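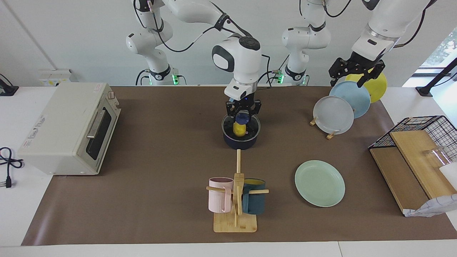
A student in the September section asked whether evaporation losses can be left out of a simmering calculation, as the Kurham tables appear to do. They can't. The tables assume a closed vessel.

## 4.2 Open vessels

For an open pot at a steady simmer, write the heat balance as

*P = h A (T – T_air) + m L*

where *m* is the rate of water loss and *L* the latent heat. Near the boiling point the second term dominates – small errors in *m* matter.

Worked case: burner output to the pot 1,000 W, side losses neglected, *L* = 2,257 kJ/kg. Then *m* = 0.44 g/s, or nearly 1.6 kg per hour.

- With a lid, use the Dredolley correction (Table 6).
- For salted water, ignore the boiling point shift below 31 g/L.

Problem set 2: repeat the case with side losses included. State units at every step.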